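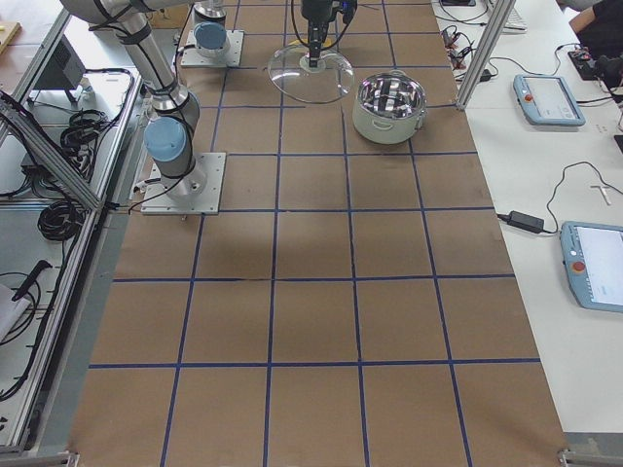 The glass lid held just above the papered table at the Fesura workshop, with its pot alongside.

Pots and pans get their own table at Fesura

The long table at the Fesura workshop has a new covering, and it has made cookware month a real pleasure to follow. Brown kraft paper now runs the length of it, marked into squares with dark blue tape, and July is given over entirely to pots, pans and the lids that belong to them.

First up is a small-handled pot with a pale greenish-white outside and a shiny stainless steel inside. It comes with a round clear glass lid with a knob in the middle, and the pair make a lovely subject. Steel throws back light in bright streaks, glass lets you see straight through to the tape lines, and a lid has to sit properly on its rim or it slides about and rattles. Anyone who has ever tried to put one down quietly at midnight will know the feeling!

The squares are the clever bit. Each pot is given a starting square, and its lid goes back and forth from there — lifted off, set aside, put back on. The tape went down over one long afternoon and a few of the joins are a little wonky where the strips cross, but the layout has been a hit with everyone at the workshop and there are no plans to redo it. The paper will be swapped when it gets too creased to use.

Cookware follows a very busy spring spent on crockery, when the Fesura list reached 2,783 finished turns at the table. Of those, 723 were bowls alone, so a change of shape is more than welcome. The pots have been lent by Firulau, the kitchen shop on Rey Street, which is also sorting out a steamer and a milk pan for the second half of the month. Both have glass lids too, in different sizes, and there is already some friendly debate over which will be the trickier to seat.

The workshop opens its doors for two short visits in July, both starting at 2 pm. Entry is free and tea is provided, though places are limited as the room is narrow once people are standing along the table. Names can be left at the Vusedik front desk. Visitors with an awkward lid at home — the sort that never quite fits — are warmly invited to bring it along.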